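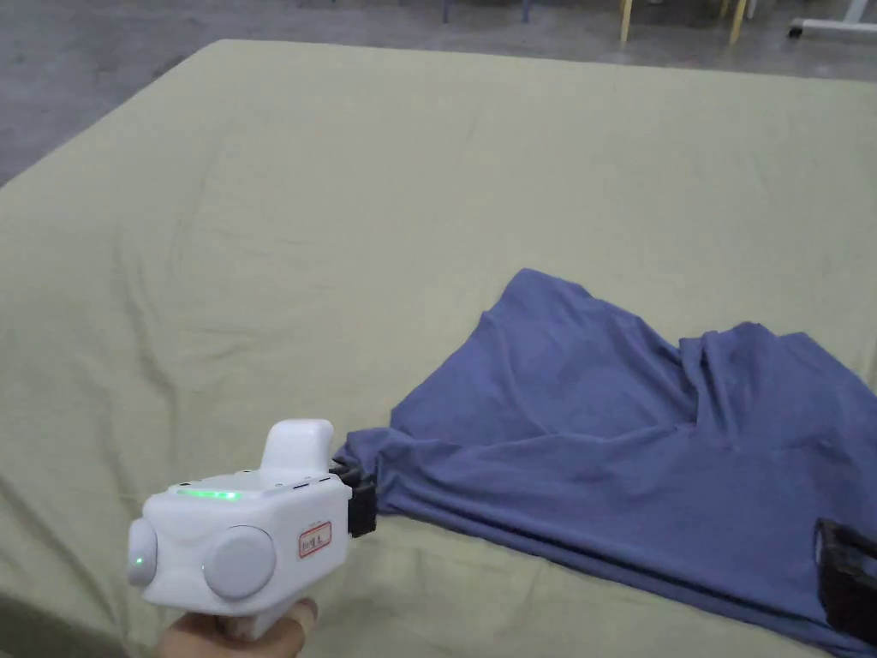 Search the archive Search Advanced

Re: [laundry-methods] Flat folding on a covered table, sheet slip
April, 21:30
Posted by: list member, Himelthorpe

On the April thread, a member at the Urner site wrote:

> We fold on a bare laminate top and get drift at the first corner. The
> garment follows the hand for an inch or two before the fold starts,
> and the finished stack comes out skewed. Has anyone tried covering
> the table with a sheet? My concern is that the sheet moves as well,
> and then there are two layers to straighten instead of one. Also,
> which corner do you take first?

We have used a covered table at Himelthorpe for 6 months, so I can answer most of this.

The sheet does move if it is only laid on. Ours is a plain flat bedsheet, pulled over the long sides and clipped under the top at 30 cm spacing. The short sides are left free. Clipping all four sides produced a ridge along the middle after washing, and the ridge was worse than the slip. Check the tension by pressing a flat palm on the center and pushing sideways. If the sheet bunches in front of the palm, reclip one long side.

Color matters more than I expected. We started with a dark blue sheet, and the hems of navy and purple items were hard to find against it. A pale sheet (yellow-green in our case, chosen from what was in the closet) gives a clear outline for nearly everything except cream towels. For those we turn the sheet over to its printed side.

On corners: take the left one first if the garment is spread toward the right side of the table, and leave clear sheet on the left. The fold then has somewhere to go without lifting the whole piece. Hold the cloth at the corner itself. A grip farther along the edge leaves a loose flap that folds under and has to be pulled out later.

Sequence for a light cotton top:

1. Spread it front down. Smooth from the middle outward, sleeves last.
2. Take the left corner of the hem and the matching shoulder. Bring both to the center line.
3. Repeat from the right.
4. Fold the hem up to one third of the length, then again to the collar.
5. Turn over and square the edges against the table.

Step 1 is where most of the skew originates. A wrinkle left near a corner puts that corner short by its own width, and the error doubles at step 4.

I kept a tally for one batch on the covered table: 2949 items, of which 431 were refolded. I don't have a matching count for the bare top, so please don't quote this as an improvement. Most of the refolds were knits — they stretch when the corner is picked up, and the sheet holds the rest of the garment in place while that happens. For knits I would go back to the bare top, or lift with both hands.

Two open points. The Plirkwood people wash their table sheet with no softener and say it grips better; we have not compared. The Galang folding board was mentioned earlier in the thread as an alternative. It works on shirts of one size, but we handle mixed loads and the board would need resetting constantly.

If Urner tries the sheet, please post the clip spacing and the fabric. A percale and a jersey sheet will not behave the same way, and I only have numbers for the first.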